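Newsroom > Press Releases > 2018

Products Research Support Contact

Search this site Enter keyword Go

Urnura Tells Retailers to Drop "Sleep Score" Claims From Mattress Tags

Monday, April 9, 2018 - Urnura, the independent bedding review group, today asked mattress sellers to stop printing sleep scores on store tags until somebody can show what the numbers mean.

The group looked at tags from 13 stores. The same Zutero mattress was rated "excellent" in one shop and "fair" in another, with no word on who did the rating or how. Only 2 of the stores could supply a test report when asked, and both reports came from the manufacturer.

"A score sounds like science, and that is why it sells," said Rosalba Caruso, director of reviews at Urnura. "We asked what a nine out of ten meant. One salesman told us it meant the bed was very good. We had guessed that much."
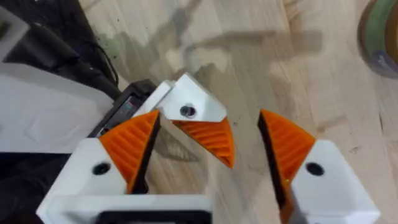 Urnura also questions the trial periods that often come with high-scoring beds. Return fees of up to $500 appeared in the small print, in some cases under the word "free." The group doubts that many shoppers read that far while lying down in a showroom with their shoes on.

"I'd like to be proved wrong," said Tanvir Rathnayake, who wrote the review. "Send us the data. So far we have been sent brochures - and a pillow, which we returned."

Urnura will publish any test data it receives from sellers in August, along with a list of those that did not reply.

Press contact: Shirley Mellor, Urnura Press Office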